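Chapter 9
Beds and Bedding

Words to know: fitted sheet, flat sheet, mattress pad, hem, drop, grain

Before you read
Strip one bed at home, on Thursday if you can. Put it back the way you found it. Write down the order of the layers, bottom to top. Bring the list to class - we use it on page 119.

Most people learn to make a bed by watching one other person do it, once, fast. Then they do it that way for life. Fine. But a room with several beds, a narrow gap between them and a wall right up against one side is a different job. Order matters. So does where you stand.

Start at the wall side. Always. Once the near side is tucked you will not want to climb over it.

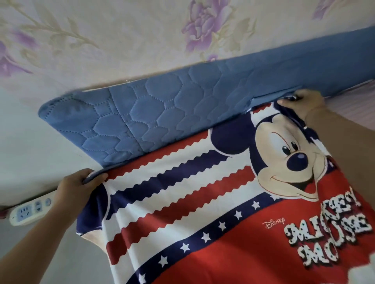 Find the top edge of the cloth first, then a corner, then let the rest hang. Printed covers make this easy. Lettering tells you which way is up, and a border tells you where the edge is. Plain sheets give no such help, so look for the wider hem. No wide hem? Look for the laundry tag, usualy at the foot.

Slippery cloth next. Satin weaves and satin-look weaves slide off the mattress the moment you let go. Spread them in two moves - one hand holding, one hand flat. Don't snap them in the air like cotton. They come down wherever they like.
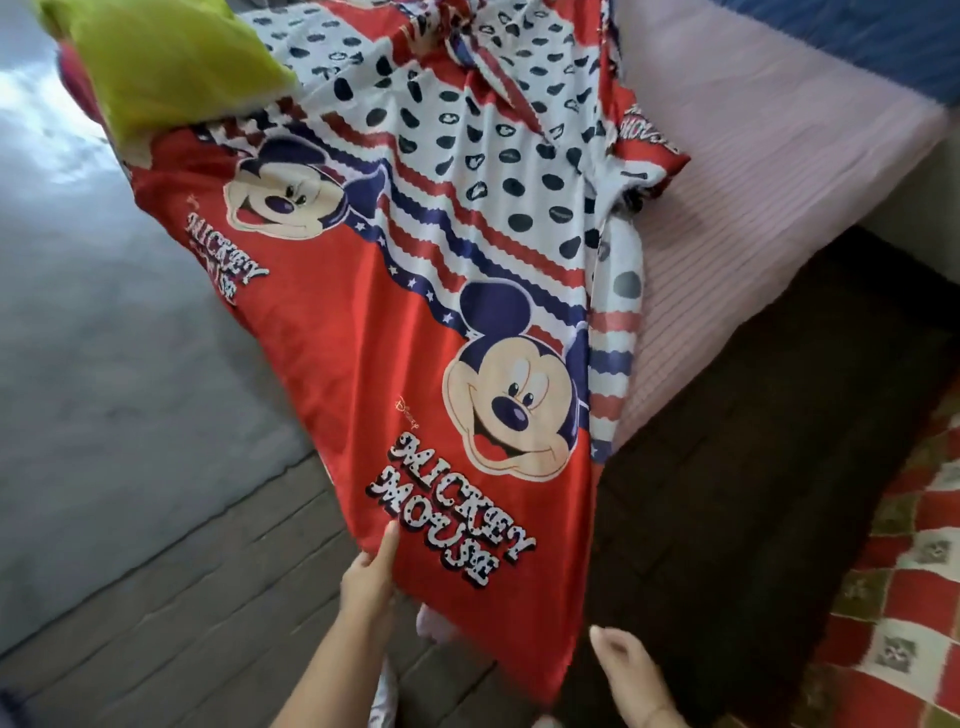 Fig. 9.1 Spreading a satin-like printed cover. Mickey Mouse design, red, white and navy.

Now fitted sheets. Elastic all the way round or only at the corners, check before you buy. Measure mattress depth as well as length and width. Students forget depth. Then the fourth corner won't go on and they blame the sheet.

Far corner, then the one diagonal to it, then the other two. Pull the hem down and under, thumbs inside. Wrinkles come out last, from the middle toward the edges. Keep cords and plugs off the floor where you walk - a bed gets made going backwards half the time.
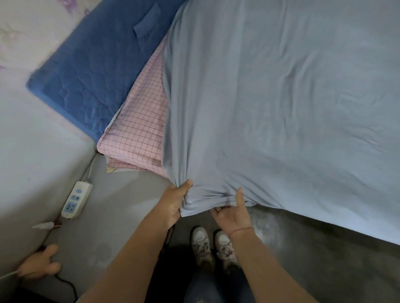

Drita Kneževič wrote in the margin of our first draft that diagonal corners are a waste of steps in a tight room, and that she does both wall corners first and has never had one pop off. Try it both ways. Time yourself. The Skavthorpe method, in the box on the next page, sides with her.

Layers and why they go where they go. Pad against the mattress, sheet over pad, cover over sheet. Pillows wait somewhere clean, along with anything folded - not on the floor, espescially bare concrete.
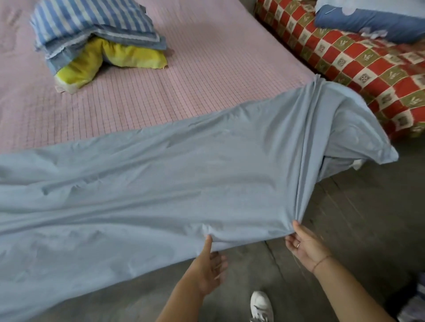 Text: Drita Kneževič
Practice tasks: Ionescu

9.1 Flat sheets

A flat sheet has four hems and no elastic. It stays put by weight and by tucking, nothing else. Center it before you tuck anything. Fold it in half lengthwise, press a crease with your hand, lay the crease down the middle of the bed, open it out. Drop should match left and right.

Then the foot. Tuck the whole foot end in one go, flat hand, palm down. Sides after. Leave the head end loose for now, we come back to it in 9.2 with the folded corner.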